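Chapter 4
The Day Out

Before you read: think of the last time you went somewhere for a single day and came home to your own bed. Jot down where you went, what you ate and what time you left. Keep the note, you'll want it for Task 4.2.

I grew up in Durotden, which has a harbour, a very steep high street and not much else, and every summer people came to it for the day. They got off the 10.39 with their bags and their windcheaters and they were gone again by teatime. I used to sit on the wall by the station with my brother and guess which ones would be back. We were hopeless at it. The ones who moaned about the hill all the way up it would turn up again the next year with their cousins!

So I've been interested in day trips for most of my life, and I'm a bit cross that they get so little room in books like this one. The last chapter was all about the main holiday, the fortnight away with the suitcase and the sun cream. Most of us get one of those a year if we're lucky. Day trips are what we do with the rest of our free weekends, and for plenty of families they are the only travelling there is.

For this course I'm going to call something a day trip if you leave home and return on the same date, you've gone for pleasure, and you've spent at least three hours away. You'll meet other definitions. Some leave out anything you do every week (so my Saturday swim wouldn't count, even with the chips afterwards). Others want you to have crossed a boundary of some kind, which gets silly very fast if you happen to live next to one. I'll come back to the arguments in section 4.3, and you're welcome to disagree with me there.

The trip I know best is one I made with my old college friend Floarea Bratu, from Durotden to Pustwood and back. We'd been promising each other that day for years. She wanted the woods, I wanted the market, and we had a return ticket each and a bag of food far too heavy for two people. I kept a diary of the whole thing, with times and prices, and you'll find bits of it all through the chapter.

Food comes up early in the diary and it never really goes away. We'd talked about lunch on the phone three times before we'd even looked at the trains. Floarea is a picnic person. I like to sit down indoors and have somebody bring me soup — we settled it by packing the picnic and then going to the Barbu tea rooms as well, and I regret nothing.

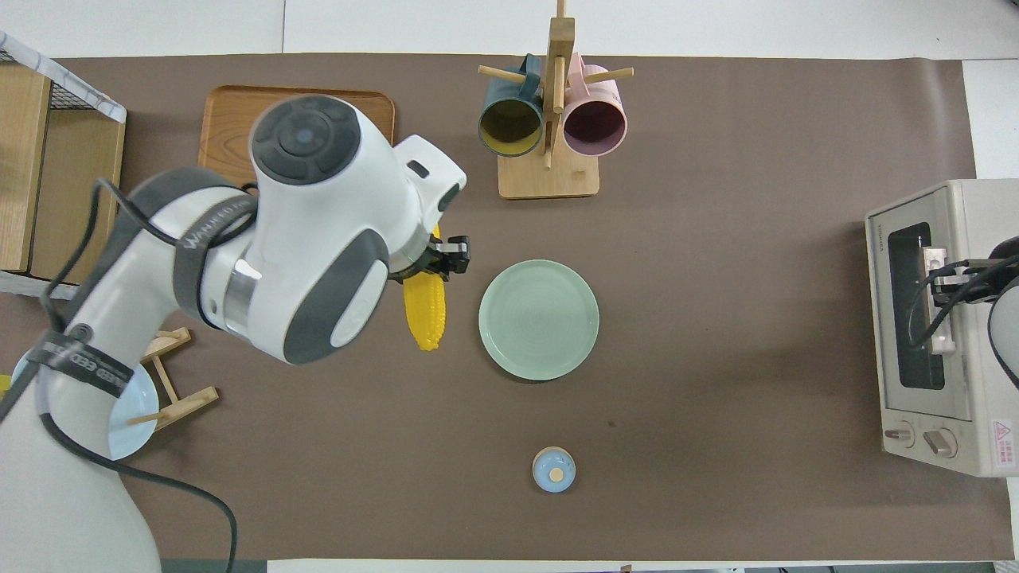

Figure 4.1 An ear of corn held in a two-finger gripper, with brown paper beneath.

What you eat on a day out is worth writing down properly, as it tells you a lot about where the money goes. In my diary the train was the big cost, and I'd expected that. The tea rooms came second. The market, which is what Pustwood puts on all its posters, got the price of one jar of honey out of me and not a penny out of Floarea. If you ran that market you might want to know why! Was it the wrong time of day? Had we filled up on sandwiches? Were we worried about carrying things home? Have a guess now and see whether you still think the same by the end of section 4.4.

Then there's the weather. We got up to drizzle, nearly rang each other to cancel, and had blue sky by the time we reached the river Tetano. A person with a hotel booked will generally go anyway. Somebody going for the day can decide over breakfast, in slippers, and that makes life very hard for anyone trying to work out how many scones to bake.

My colleague Sándor Kozma taught this unit for years before I did, and he always started his first lesson by asking everyone to plan a day out on a tight budget in 12 minutes flat. I've pinched the idea (he knows) and it's your first task below. Don't fuss over getting it perfect. I'd like to see the gaps, the places where you forgot the bus from the station or never thought about when the last train leaves.

Words to look out for
Day visitor: a person who comes to a place and leaves without staying the night.
Dwell time: how long a visitor stays in one spot, such as a shop or a garden.
Secondary spend: money spent on things other than travel and entry, such as cakes, postcards and parking.

Task 4.1
Plan a day out for two adults from the place where you live. Include travel both ways, something to eat and one thing to do if it rains. Swap plans with a partner and try to find the weak spot in theirs.

Task 4.2
Go back to your note from the start of the chapter. Does your trip fit my definition? Write a short paragraph saying why or why not, and bring it with you to section 4.3.

4.1 Who goes, and when

Let's start with the people on the 10.39.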